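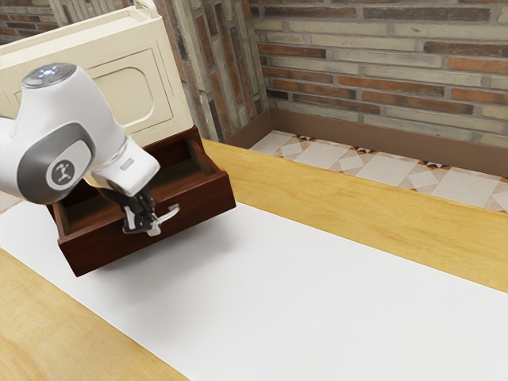
Drawer slides, soft close or plain?

tiedfan81
redoing the kitchen drawers, 9 of them. Pivar soft close or the plain Tiedemann ones? budget is tight

oakandglue
Plain. Soft close gets gummy after a few years, had to swap mine

mudroom27
disagree. Ours get slammed all day by kids and teh Pivars are fine. Wipe the tracks once in a while

oakandglue
wiped them plenty -- still stuck. 19 bucks a pair to replace

tiedfan81
ok so what about pulls, keep the old bar ones or go with knobs

mudroom27
Bars. Easier with wet hands

pinepitch
knobs, bars catch my pockets every time. Also measure the box before you order anything, Josia sent me the wrong length and wont take returns on opened packs

oakandglue
yep, same thing happend to me

tiedfan81
measuring tonight. leaning plain -- sorry mudroom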